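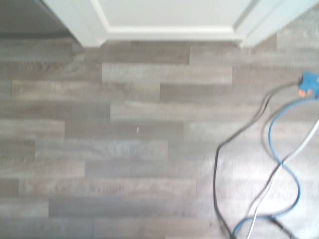 Progress report to the Nistia fund
Good practice for robot arms in shared rooms
Submitted February 20, 2019
Prepared by Qiuyue Yuan

Summary

The draft practice guide is on its second version and is in use at both sites, Dondeo and Meng. The chapter on incident logging is finished. The chapter on cables and floor space took longer than planned and is the main subject of this report. The chapter on handover between operators has been started but is not ready to share.

Work done this period

We went through the session logs from both sites, 278 in all, and marked every entry where an operator stopped the arm by hand. There were 46 of these. Most were ordinary pauses to move an object back into reach. The ones that matter for the guide were stops where something on the floor was the reason, usually a network or power line that had shifted toward a walkway or into the area where the operator stands.

Neither site had a written rule for this. Dondeo relied on whoever set up the arm that morning. Meng had a note about power cords but did not mention data cables.

The new chapter says the following:

Cables that cross open floor are to be run along the wall or covered before the arm is powered. If a cable has to stay loose for a short test, the operator writes it in the log and the test does not run with visitors in the room.

Power and data lines are kept apart where they leave the connector, so one can be pulled without dragging the other.

Doorways are kept clear. The keep-clear distance in the draft is 300 millimeters on each side of the door frame. Meng has asked for more, and we are still discussing it.

The operator looks over the floor at the start of each session and again after any change of tool. The first check is already on the Timo checklist. The second is new.

Problems

Operators at Dondeo filled in the floor check at the start of the session but often skipped it after a tool change. The form puts it on the second page, and we think that is most of the trouble. We have moved it to the first page.

Cable covers arrived late. Meng received theirs, and Dondeo is using tape until the rest of the order is delivered. Tape is allowed in the draft only as a temporary measure, so Dondeo is not yet in line with its own copy of the guide.

Budget

Spending is within plan. The covers cost more than the line we had for them, and the difference came out of travel. We are not asking for additional money.

Next steps

Finish the handover chapter and send it to both sites for comment. Settle the doorway distance with Meng. Review the floor check forms again in April and report the number of skipped entries at each site.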